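Gondisthorpe Children's Museum
Learning Pages: Everyday Science

Why Does Wiping Make a Desk Clean?

Every desk gets dirty. Ink comes off pens, dust settles out of the air, and fingers leave behind small amounts of oil. The oil is hard to see, but it is sticky, and dirt clings to it.

Dirt stays on a desk because its tiny pieces hold on to the surface. Scientists call this adhesion. To clean the desk, something must pull the dirt away and keep hold of it. A cloth can do both jobs.

Look closely at a cloth and you will find that it is made of many threads. Each thread is made of thinner strands called fibers. As the cloth moves, the fibers rub against the dirt and loosen it. The spaces between them trap the loose pieces.

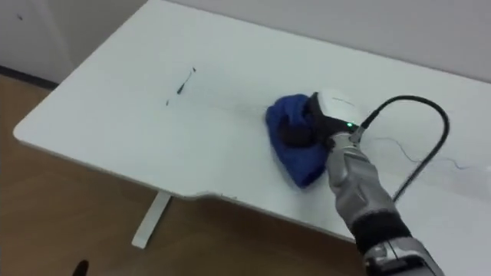
Color can help people who clean. On a white desk, dark marks are easy to find, even when one of them is only a tiny dot. A blue cloth is easy to spot as well. A cloth that is bunched up has many folds, and when one part becomes dirty it can be turned so that a fresh part touches the desk. Pressing the cloth flat brings more fibers against the surface.

Water makes the work easier. Many kinds of dirt break up in water and move into the cloth. Oil does not mix with water, so soap is needed. One end of a soap particle holds on to water and the other end holds on to oil - together they lift the oil away.

Try It at Home

Ask an adult for 2 small cloths and a washable marker. Draw two short lines on a white plate. Wipe one line with a dry cloth and the other with a damp cloth. Use the same number of strokes for each, and write down what you notice.

Words to Know

Adhesion: the way one material sticks to another.
Fiber: a very thin strand, such as those in thread.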